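絡まったネックレスのほどき方

この記事は4分で読めます

引き出しにまっすぐ入れたはずのネックレスが、次に開けたときには団子になっている。誰も触っていないのに。イヤホンのコードと同じ種族なのだと思って、私はもう原因の究明をあきらめた。以下は究明をあきらめた人間の、ほどくほうの手順である。

用意するもの

・縫い針か待ち針を2本
・ベビーパウダー少々(ベビーオイルでもいいが、あとで洗う手間が増える)
・やわらかい布
・明るい机
・機嫌のいい時間帯

最後のひとつがいちばん手に入りにくい。出かける直前に始めるのだけはやめてほしい。私はそれで結婚式に首元さびしく出席したことがある。

手順1 引っぱらない

端をつまんで引く。人類はまずこれをやる。結び目はそのたびに固く締まり、細いチェーンなら輪が伸びる。とりあえず手を離して、お茶でも飲む。お茶は机の反対側に置くこと。

手順2 平らな場所に置く

白っぽくて、つるりとした天板がいい。柄物のテーブルクロスは鎖の行方が追えなくなるし、タオルの上だと留め具がパイル地に食いつく。持ち上げたまま格闘するのも禁止。重みで下へ下へと締まっていく。

手順3 端を探す

かたまりの真ん中は見るだけで気が滅入るので、あとまわしにする。先に留め具と、反対側の輪やチャームを見つけ、かたまりの外へそっと出しておく。留め具は閉じておくと、ほかの輪に引っかからない。ロープ編みのチェーンは鎖どうしがよく噛み合うから、外側のゆるい輪から順に広げていく。

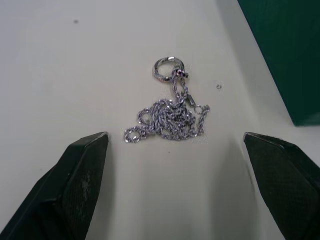 手順4 パウダーをはたく

結び目にひとつまみ。指先で軽く転がすと、金属どうしのすべりがよくなる。真珠や石のついたものは、そこにかからないようによけておく。かけすぎると机が和菓子屋の作業台になる。

手順5 針で広げる

結び目のいちばんゆるいところに針を1本差し、もう1本を隣に入れて、左右に少しずつ開く。突き刺すのではなく、すき間を太らせるつもりで。輪がひとつ浮いたら、そこから端をくぐらせる。ひとつ抜けると急に全部ほどけることがあり、ここで調子に乗って引っぱると手順1に戻る。

手順6 拭いてしまう

布でパウダーを落とし、留め具をかけてから吊るす。吊るす場所がなければ、ストローに片端を通して留めておけばいい。見た目はどうかと思うが、よく効く。私は一時期スートゥムという600円の小物ケースに凝っていたが、仕切りの中できちんと絡まっていた。いまはストローである。

30分やっても動かないときは、買った店か修理店に持っていく。プロは数分でほどき、こちらの午後については何も聞かないでいてくれる。

当サイトではCookieを使用しています。閲覧を続けると、Cookieの使用に同意したものとみなされます。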